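About Trernow

Trernow builds and maintains hand-held gripper tools and the software that turns household handling work into training material for robots. We were founded in Pimbridge by two engineers, and our workshop and test rooms are still there. Our customers are research groups and manufacturers that want machines to cope with cloth, bedding and other soft goods in ordinary homes.

Our Work

Our main product line is the Prula gripper, a pair of jaws held in each hand and used to pick up, spread and fold small items. Each gripper is assembled and tested in Pimbridge before it is sent out. Repairs are carried out in the same building, and the technicians who build the tools also service them.

The Hebden Recall

We believe that a company should give a plain account of its failures. In January, during the Hebden project, a pivot pin worked loose in a Prula gripper while the tool was in use. The jaw closed without warning and pinched the operator's finger. The injury was minor, but the fault was ours. We stopped all work on the project that afternoon and recalled every gripper of the same build – 300 in all.

Our inspection found that the retaining clips on one batch of pins had been fitted at the wrong depth. The clips passed our bench test, which ran for too few cycles to show the problem. A second weakness came to light during the same review. The software recorded a change in jaw position several minutes before the failure, but it did not alert the operator.

What We Changed

Every gripper now completes 2992 open-and-close cycles before it leaves the workshop, and the clips are measured both before and after the test. The software stops a session as soon as the jaw position drifts outside its limits. Operators check the pins at the start of each session and again after any drop. 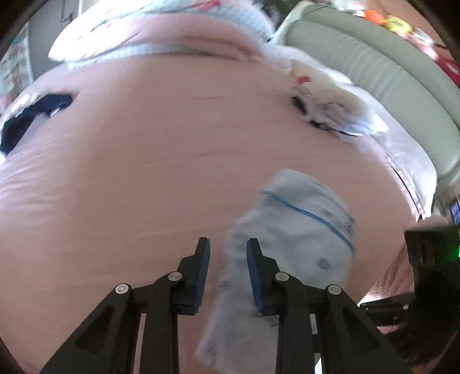
Work on clothing and bedding resumed only after these steps were in place. Soft goods remain a demanding test for us – thin fabric can work its way into a joint, and a jammed jaw may release suddenly. Operators are trained to set the tool down and switch it off before clearing any cloth by hand.

Reporting a Fault

Customers who notice looseness, unusual noise or uneven closing in a Prula gripper should stop using it and contact our service desk in Pimbridge. A replacement is sent while the tool is being examined, and the customer receives a written copy of our findings.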